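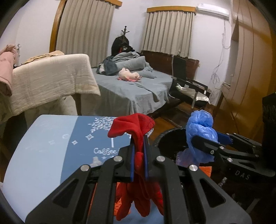
Wing-yan Pan
Home | Posts | Replies | Likes
Print | E-mail

1/ Morning all! Day 24 of no big supermarket shop (30 is the goal) and I'm still rather enjoying the market, queues and all.

2/ Oranges were lovely this week, and the lady at Shek let me have the bruised plums for next to nothing (crumble!). 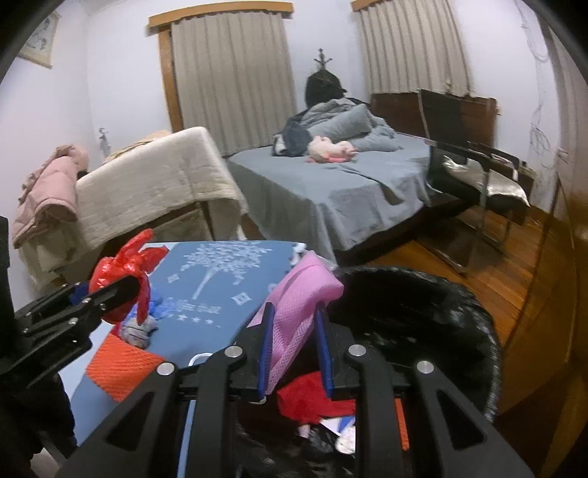 3/ I did cave on custard, mind you. Life's too short to make it from scratch every night in May.
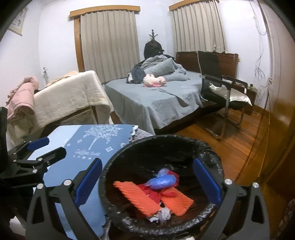 Bin with an orange fruit sleeve on top of the liner, bags too

4/ Leek soup tomorrow, if I remember the leeks.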